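The tub that makes you want to clear your evening

Freestanding tubs used to belong to grand old houses with claw feet and drafty windows. The new ones are squared off, low and easy to love, and I spent a happy August morning in Grurnbridge finding out why. What won me over was the rim -- wide, flat and just right for a book or a cup of tea. 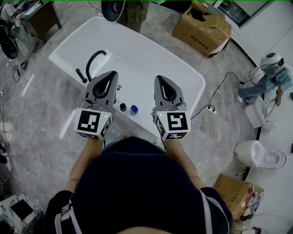
Black fittings on glossy white, with gray marble-patterned tile underfoot.

Black hardware is a joy against all that white. A curved spout and a hand shower give the tub some character, and a hand shower makes rinsing down the sides so much quicker! Before you fall for one, measure your doorways, then measure them again. Leave 3 inches between tub and wall if you can, so a mop fits through. And keep the small stuff off the rim, or at least down to two things you use every day.
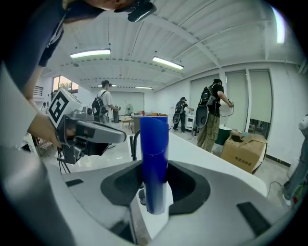 Eugénie Aubert wrote in to add that black fittings show every water spot, and that she keeps a soft cloth on a hook by hers and wipes the spout down each night.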